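Why does my laser power meter read low after 3 minutes?

Posted 12/01/2018 by Vultus

I have a small green laser module. The meter shows 47 mW at first, then drops to nearly 9 mW. Is the diode dying?

Moser
Probably heat. Green modules drift when the crystal warms up. Put a heat sink on it and test again.

Stosico
Check the meter too – some sensors need a fresh zero.

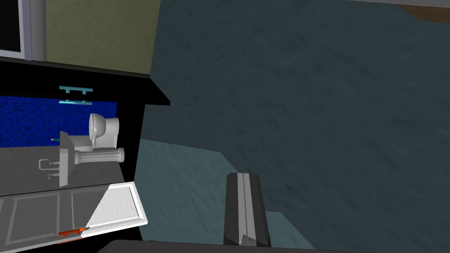 Caradog Howells
Moser is right about heat, but I would measure the drive current first. If it stays steady, leave the diode alone.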